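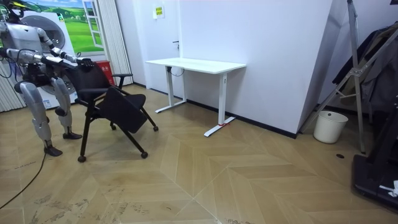
Man-sik Yeo wrote in after the last issue to ask why a robot that has been told to stop should still be holding on to anything. If the stop button leaves the hands closed, he said, then whoever walks up to help is walking up to a machine that is still attached to the furniture. He would have had the hands open first and the legs lock second.

That is close to the argument we have been having at Jandeo since the chair fault, and the short account in the last issue left too much out. What follows is the longer one.

The task is simple on paper. Brustard, our humanoid, walks up to an office chair, takes hold of it, and moves it to a spot near a desk. The chair is on casters, so very little force is needed once it starts to roll. We use the task to test walking and gripping at the same time. Most of our earlier work had the robot standing still while the arms did something, or walking with nothing in its hands.

On the day of the fault, the robot had hold of the chair and was turning it. One caster caught and the chair stopped rolling. The arms kept pulling. The balance controller saw the extra load as a forward lean and took a step to correct for it, and that step put the robot closer to the chair with both arms still under tension. The operator pressed stop. The legs locked and the arms froze, all as designed, with the chair tipped toward the robot and carrying part of its weight.

Then the operator did what the checklist said to do and released the hands. The left one opened. The right one did not. With one side free, the chair swung around on the closed hand, and the robot went over sideways onto the floor. Nobody was inside the marked area and nobody was hurt. The right wrist housing cracked and a shoulder cover had to be replaced.

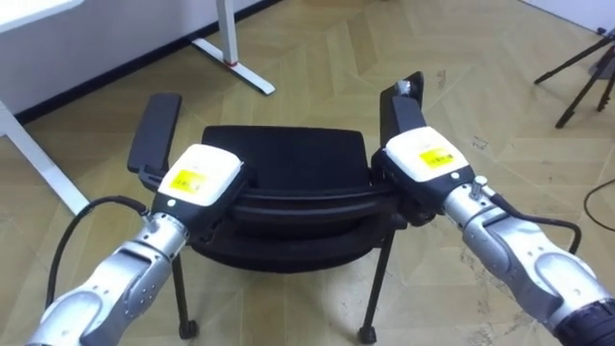
1,248 words, including the log notes at the end of the web edition

Two things went wrong, and they were separate.

The first was the hand. The right hand failed to open when it got the release command, and at first we blamed the motor. The motor was fine. Dudia, the software that passes commands down to the hands, checks the load on the fingers before it lets them open. The check is there to keep the robot from dropping things. When the load is over the limit, Dudia holds the command and tries again later. After a stop, there was no later. The retry loop runs inside the task, and the task had been shut down. The command sat in a queue with nothing left running to read it.

The operator's screen showed the hand as released. It reported the command that had been sent and never looked at the finger position. We consider this the worst part of the whole event. An operator who sees "released" on the screen is going to act on it.

The second thing was the limit on pulling force. There was one, and it was set for lifting small objects off a table. It had been copied over when the chair task was written and then raised during tuning so that the robot could get the chair moving from rest. It was never brought back down for the part where the chair is already rolling. A caster that jams should have tripped the limit in a fraction of a second. The logs show the force climbing steadily until the robot stepped.

After the repair we went back to the chair, at half speed and with the overhead line attached for the first few days. The early runs were only about holding on and letting go. The robot took hold, waited, got the release command, and backed off. We repeated that with the chair free, with the casters chocked, and with a strap pulling the chair away from the robot, so that the fingers were loaded when the command came in.
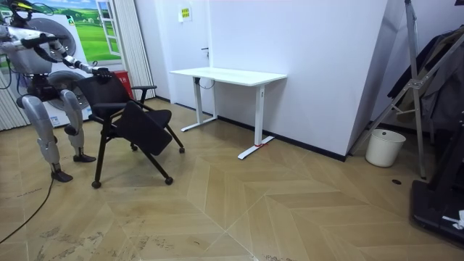

The strap runs were the useful ones. In the old software, the hand refused to open in every run where the strap was tight. In the new version, Dudia 2, a release that comes from the operator skips the load check completely. It is a different command from the one the task uses, with its own path to the hand, and it works with the task shut down. If the fingers have not moved within a short time, the screen turns red and says so.

We also changed what the screen shows. It now reads the finger position directly and will not display "released" unless the fingers are open. There was some pushback on this from people who run the robot every day. The position reading flickers a little when the fingers are near fully open, and the label flickers with it. We decided to leave the flicker alone for now.

On to Man-sik's question. We tried it his way, hands first and legs second, and we do not plan to use it. When the robot is leaning on the chair, opening the hands takes away a support while the legs are still moving. In the strap runs it stumbled more often that way. The order we settled on is to lock the legs, let the arms go slack slowly until the force in the wrists drops, and then wait for the operator to release. He is right that someone may be walking up to a robot that is still holding something, and the checklist now says so in its first line. We would be glad to hear from other groups who do this differently.

The force limit has been split. There is a higher one for starting the chair from rest and a lower one that takes over as soon as the chair is rolling. If the lower limit trips, the robot stops pulling and stays where it is. It does not try again without the operator. This makes it slow, and it trips more than we would like when a caster crosses a seam in the floor.

We have set a target of 1,000 grips and releases with no missed release before the speed goes back up. A full set of 20 is run at the start of each session, before anything else, and a single missed release ends the session. The checks so far have been clean, but they have all been on the same chair and the same floor, and we would not read much into that yet. 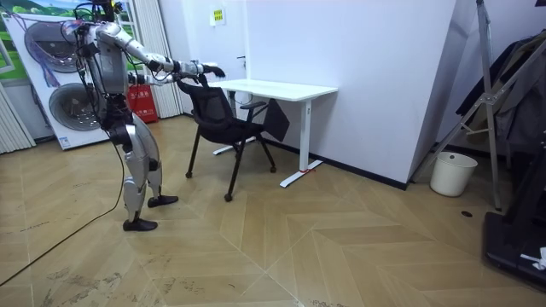 SAFETY AND OPERATIONS

Changes for everyone working with Brustard, in force from Sunday, July 26, 2026:

Stay outside the marked area until the screen shows both hands open and you have looked at the hands yourself. The screen alone is not enough.

If a hand will not open, leave the chair where it is. Do not pull on it or try to straighten it. Attach the overhead line first, then cut power to that arm at the shoulder switch and open the fingers by hand.

Look over the casters before each session and clear any thread or grit. The caster that jammed had a strip of packing tape wound around the axle.

The operator keeps the stop button in hand while the robot is in contact with anything on wheels. It used to be allowed to rest on the desk.

Write down near misses, even small ones. Going back through the notes from January, we found two entries about a hand being "slow to let go" after a stop. Both were closed as operator error. They were almost certainly the same fault, and we have reopened them.

The Sun arm on the bench uses an older copy of Dudia with the same load check in it. Until that copy is updated, the arm is limited to foam parts. The update is waiting on a spare controller board, and the bench schedule will go out again once it arrives.

Questions and corrections can go to the newsletter address as usual. Replies on the order of the stop sequence are especially welcome, and we will print the ones that come with logs.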